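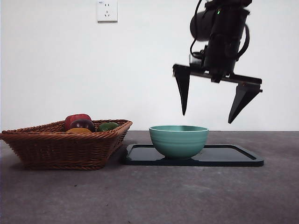

在线表单是什么?

在线表单是放在网页上的一张“填空纸”。你在手机或电脑上打开它,把姓名、班级这些内容填进空格,按一下“提交”,答案就会送到出题的人那里。

阅读时间:9 分钟

你可能早就填过在线表单了。学校问谁要参加春游,图书馆请你预约座位,牙医诊所请家长登记看牙的时间,用的常常都是它。

从前这些事都用纸来做。老师发下一叠纸,同学带回家,家长填好,第二天再带回来。有人忘在家里,有人把纸揉皱了,还有人的字谁也看不懂。收齐以后,老师要一张一张地看,再抄到一张大表格里。

表单里有哪些空格

在线表单里的空格有好几种,每一种适合问不同的事情。

短文本框:只能写一行字,适合填姓名。

长文本框:可以写很多行,适合写意见或者讲一件事。

单选题:几个圆圈里只能点一个。点了第二个,第一个就会自动取消。

多选题:几个小方格,可以勾一个,也可以勾好几个。

日期框:点开以后会出现一张小日历,选一天就行。

有些空格旁边有一颗红色的小星星,意思是“必填”。如果你空着不填,按“提交”的时候,表单会停下来提醒你。

表单怎么知道你填错了

做表单的人可以给空格定规矩。比如“年龄”这一格只能填数字,你打进“九岁”两个字,它就不收,要写成 9 才行。再比如电子邮件地址里一定要有 @ 这个符号,少了它,表单也会提醒你。

这种检查叫做“验证”。验证只能看格式对不对,看不出内容是真是假。你 9 岁却填了 12 岁,表单是不会发现的,所以填完以后自己要再看一遍。

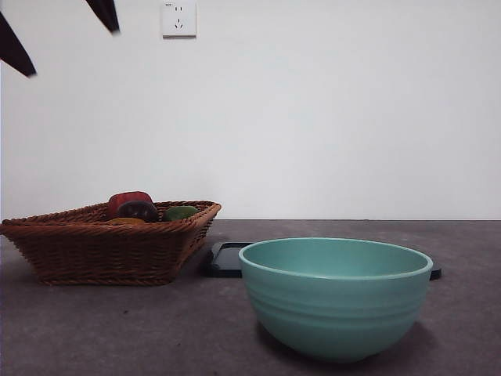
按下“提交”以后

你的答案会变成一小包数据,通过网络送到一台叫“服务器”的电脑上。服务器把它存进一张大表格,每个人占一行,每道题占一列。出题的人打开表格,就能看到所有人的回答。

Naltberg 小学去年办读书节,用一个叫 Wetier 的表单工具收集大家最喜欢的书。全校一共交来 3000 份回答。负责这件事的老师 Gayan Saha 说,用纸统计的那一年,两位老师数了整整一个星期。用表单的这一年,最后一份交上来,结果也就出来了。

电脑做这种事很快,因为每个答案都已经放在固定的位置上。要找“最喜欢故事书的人有多少”,它只要把那一列从上到下看一遍。

长文本框里的回答就难一些。每个人写的话都不一样,有人写“好看”,有人写了半页纸,还有人写着写着讲起了自己家的小狗。 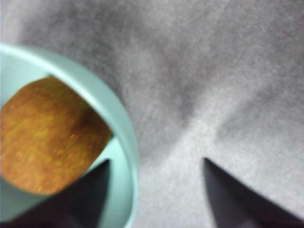 这样的回答,多半还是要由人来读。所以做表单的人常常会想一想:这道题能不能改成选择题?如果能,统计起来就省事多了。可是选择题也有缺点,你心里想的答案,选项里可能没有。很多表单会在最后加一个“其他”,让你自己写。

填表单前先看一看

表单会收走你写下的内容,所以填之前要弄清楚是谁在问。学校和老师发来的表单,一般会写明用途。如果一张表单突然出现在游戏里,说填了就送奖品,还要你写家庭住址、电话或者密码,先不要填,去叫大人来看。

密码不应该写在任何问卷里。真正的老师也不会用表单来问你的密码。

自己做一张

你可以和家长一起试试,先在纸上画草稿。

第 1 步,想好要问什么。比如“班里的同学喜欢哪种课间游戏”。

第 2 步,写 2 到 5 道题。题目太多,大家填到一半就不想填了。

第 3 步,给每道题选一种空格。游戏的名字可以做成单选题,理由可以用长文本框。

第 4 步,请一位家人先填一遍。他看不懂的题目,就改得更清楚些。

草稿改好以后,再请大人帮忙,把它做成真正的在线表单。

小词典

提交:把填好的答案送出去。

必填:一定要填,不能空着。

验证:检查填写的格式对不对。

服务器:在网络另一头保存和处理数据的电脑。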